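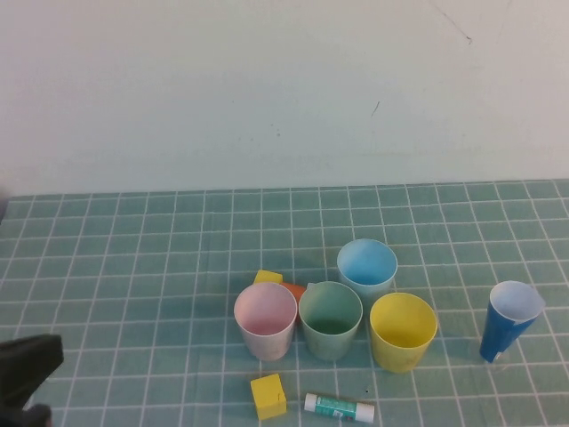

Five plastic cups and a few blocks on the grid cloth.

5 min read

I've been trying to cut down what's in the play cupboard since February. It started because the door stopped closing. I took everything out, put it in piles on the floor, and then it was time to make dinner, so most of it went back in. This is the second try, and I've been doing it one bin at a time at the table.

The cups and blocks were the third bin. I expected to get rid of them. My daughter is almost four and I thought she was done with that kind of thing. She isn't. She ignores the train set I paid too much for and goes straight to the cups.

They were a hand-me-down from my sister, so there's no box and I can't tell you the brand. People have asked me that before. They're plain plastic drinking cups in different colors. Pink, green, yellow, a light blue and a dark blue. The dark blue is the one everybody wants, and if there are two kids at the table I put it away before we start.

The cloth is from a fabric stall at the Nyaga market. It's teal with a white grid and I bought 2 yards, which was more than the table needed. I cut the rest into a smaller piece for the floor. The grid turned out useful. We use the squares for parking spots, or she puts one block in a square and skips one and does it again down the row. Things roll less on it than on the bare table. It does crease if you fold it, and the creases stay for days. I've started rolling it around a cardboard tube and standing it in the closet. If it has already been folded, I lay it out the night before and put some heavy books on it.

The blocks are foam. We had wooden ones first, and I gave those to the daycare on Bollon Street because of the noise. We live over a man who works nights. Foam is quiet when the tower comes down, and the tower always comes down. The bad part is that it picks up lint and shows teeth marks. I wash ours in a mesh bag in the sink with dish soap, squeeze them out in a towel, and leave them on the rack overnight. Don't put them back in a closed bin before they're dry all the way through. I did that once and they smelled like a basement for a month.
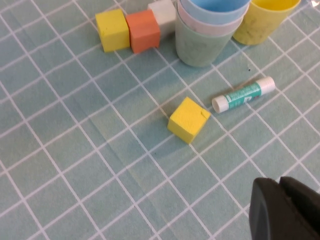 Last updated 5/29/19

Nesting the cups is what made me keep them. Stacked one in another they take up hardly any room, and the blocks can go in a bag beside them. Three cups and three blocks is also a good amount to put out at one time. With the whole set on the table she mostly sweeps it onto the floor. With a small set she'll stay at it for 30 minutes, and I can get the dishes done.

What we do with them, if you want ideas:

Hide a block under a cup and mix the cups up. She peeks, and I let her.

Match a block to a cup. Yellow is easy. We have an orange block and no orange cup, and that one gets a long discussion every time.

Fill and dump. She has been doing this since she was one and I don't see it ending.

Stack the cups upside down into a tower and put a block on top. Ours wobble after three.

Erick Simiyu left a comment on the last cupboard post asking what I store everything in. I was using a big lidded tub from Harusura, and I don't recommend it for small things. Everything sinks to the bottom and the kids tip it out to find one block. I've changed to shallow open trays, one activity to a tray, and a shelf at her height. The trays cost me 150 shillings each. Paying 300 for the ones with handles wasn't worth it, since the handles catch on the shelf above.

One warning on cleaning the cups. The lighter ones get cloudy and smudged, and I haven't found anything that brings them back completely. Baking soda paste helps a little. Scrubbing with the rough side of a sponge made one of ours worse.

So the third bin is done. Cups and blocks stay, the cloth stays, and one bag of loose pieces went to Drimotus, where the church takes toys for its nursery. The next bin is puzzles. I already know at least one of them is missing a corner, and I think it's behind the couch.

Questions or corrections: use the contact form
© 2019. All text and photos are my own.
Back to top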